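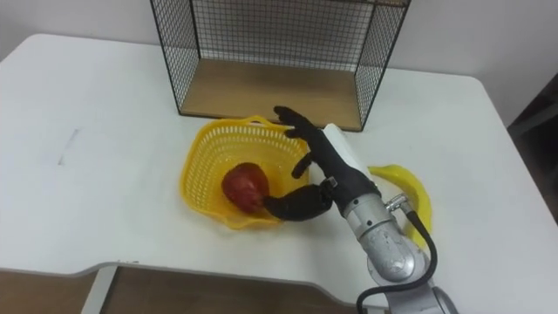 Putting the fruit away

An apple in a basket sounds like nothing. Then you watch a black robot hand with proper jointed fingers hover over one, thumb right beside the fruit, and you're leaning in like it's overtime!

Aminu Garba has spent 11 months on chores like this at Ronell. The banana is next (he calls it the harder customer, all curve and no obvious place to grab).

Can it tidy my kitchen yet? No. Garba gives it six years. I'd happily clear some bench space now, and it can start with the lunch boxes on Friday.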